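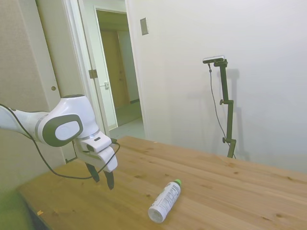
Figure 3. White arm with parallel gripper, fingers apart above the table.

4.2 Backup restore times at the Mallport site

Before we get to the numbers, it helps to say how the backups were kept. Miltura, the scheduling service at the center of this study, wrote a full copy of its database every night and a small log file every 20 minutes. For years these went to a storage box down the hall, and everyone was quite fond of it. When the service moved to Drumia in September, the copies moved too, and we were happily surprised at how little of the nightly script had to be rewritten.

Restoring was a different story. We ran 113 test restores, each one into a fresh database with no other load on it. The middle value was 93 seconds for the small tables, and we were pleased with that. The full database took 440 seconds, a good deal longer than we had guessed, and most of that time went to rebuilding indexes after the data had already arrived.
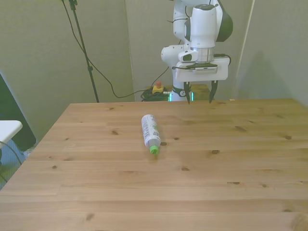 Our first thought was to blame the network, and we spent a long while looking there (longer than we care to admit in print). Junpei Kamata then suggested turning off index building until the last table was loaded, a setting the Morikawa office had used before on an older release. We repeated the full restore that way and it was shorter every time, though the gain was uneven and we would not want to promise it to anyone with a very different table layout - ours has a few wide tables and a great many narrow ones. Section 5 comes back to this when we discuss cost.

Last updated: September

Comments

pgrestless: Really enjoyed this section, thank you! Did you check row counts after the restores with indexing turned off, or only the time?

tmarsh: We have the same wide/narrow mix and index rebuilds eat most of our window as well. Would love to see the script.

oldtape: Is the 93 seconds with or without the log replay? I couldn't tell from the text.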